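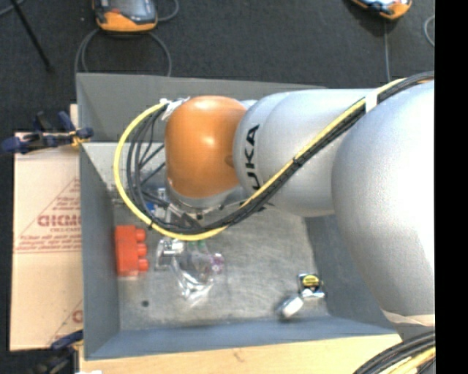

Walking on after JUCO, is it worth it?

mchetti_15
Posted May 30, 2025
Hey all, long time reader. I just finished my second year at Clamard (two-year school, small gym, great people) and I've got two options for next season. One is a full ride at Prerndale, where the coach has called me every week since January. The other is a preferred walk-on spot at Vumlow, which is a bigger conference and the school I grew up watching. My parents say take the money. My old club coach, Haiyan Kong, says bet on yourself. I'm a 5'8" guard, decent handle, shot 40 percent from three this year. Anybody been through this?
Marisol

hoopsdad627
Take the money. Thread over lol.

Seriously though, my son walked on at a big program and loved his teammates and played 15 minutes. Not a game. The whole season. He's still paying on the loans and he's 29.

AgneseK
I'll go the other way. I walked on after two years of JUCO and earned a scholarship for my senior season. Was it hard? Yes! I was on the scout team every day getting screened into next week by girls who had four inches on me. But I got so much better, and when I tried out overseas afterward the name of the school got me in the door. If it's the place you've dreamed about since you were little, that counts for something.

What does the roster look like at Vumlow? How many guards are coming back?

mchetti_15
Four guards back, and one of them started every game. Plus a freshman coming in. Prerndale graduates both of their point guards.

hoopsdad627
You just answered your own question.

AgneseK
I don't think she did. Rosters change all summer now with the portal. Two of those guards could be gone by the time school starts.

hoopsdad627
And two better ones could show up. Portal works both ways.

jwan_buckets
Jiahui here, I played at Clamard a few years before you, hi! Did you have Coach Yuan for conditioning? I still have dreams about that hill.

Ok my two cents. Go practice with them, or at least go watch one if the rules let you. I picked my four-year school off a phone call and a nice campus tour, and then the first week I found out the coach wanted to walk the ball up every time down. I'm a run-and-gun kid, always have been, and I was miserable. Nobody was mean to me or anything, it just wasn't my kind of basketball. Also ask how many of your credits transfer! I lost a whole semester of classes and had to do summer school two years in a row.

mchetti_15
Ha, yes, Hongjun Yuan and the hill. He makes us do it backward now.

I hadn't thought about credits at all. Going to email both places tonight.

baseline_antal
Does "preferred" come with anything in writing? At my school it meant you skipped the open tryout and that was it. No meals with the team on some trips, and you bought your own second pair of shoes. Ask about the shoes.

AgneseK
That's fair. Mine got gear and travel but I know it's different everywhere. Ask when the last time was that they put a walk-on on scholarship, and see if they can give you her name.

hoopsdad627
Good question to ask, I'll give you that. I'd still take the sure thing. One bad ankle and the walk-on is an afterthought.

AgneseK
One bad ankle and a scholarship player might not get renewed either. Read the paperwork at Prerndale too, is it one year or two?

mchetti_15
One year, renewable. The coach said she's never pulled one but I guess I should ask for two.

jwan_buckets
Definitely ask. Worst she says is no. When do you have to decide?

mchetti_15
They gave me two weeks. I'm driving up to Vumlow first, it's 191 miles each way so my dad is coming to split it, and he's going to lobby me the entire ride. Will post after.

hoopsdad627
Tell your dad I said hi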